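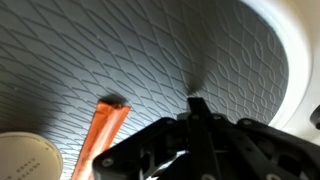

PISTWOOD, April – Embossed gray surfaces are sold on grip, and the claim is fair. A raised lattice gives a small part something to rest against. The cost comes at cleaning. Every diamond in the pattern is a pocket, and where the surface curves up toward a rim the pockets crowd together and hold grit.

Gonska lists 32 textures for work trays. I would keep one, the shallowest, and put a smooth finish on the rest. Eder already sells a plain tray – duller to look at, and wiped clean in one pass. Grip matters less than a surface you can clear by Friday.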